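Wall texts and the time we give to pictures

I went to the photography show at Prutthorpe in February and spent most of my visit reading. There were 108 prints over 2 floors, and nearly every one had a panel beside it. Some of the panels ran to 200 words. I noticed that I was reading first and looking second, and so was everyone near me.

The gallery wants visitors to feel welcome, and a panel is a cheap way of doing that. I understand the thinking. But a panel also tells you when you have finished. You read that the series deals with memory and the coast, you check the print for memory and the coast, and you move along to the next one.

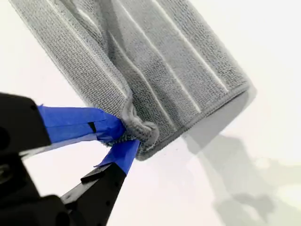

The old Gridham gallery did it differently before the refit. Each room had one laminated sheet in a rack by the door, with titles and dates on it, and the walls were left alone. You could take the sheet or leave it. I remember standing for a long time in front of a picture of a flooded car park and having no idea where it was taken. I later found out it was Caldeira. Knowing this did no harm, but I was glad to have had the picture to myself for a while first.

People who defend long panels say that photographs depend on facts. A portrait of a dock worker means something else once you know the dock has closed. That is fair, and for documentary work I would keep the captions, placed low and kept short. The Trutadau series at Prutthorpe needed its place names and had them in 12 words or so.

What I object to is the paragraph that tells me how I feel. "The viewer is unsettled" was on three panels in one room. I was not unsettled by any of those prints, though I liked one of them a good deal.

My suggestion is modest. Put the long texts in a booklet, charge for it if the money is needed, and leave a few copies on the benches for anyone who wants to sit down and read.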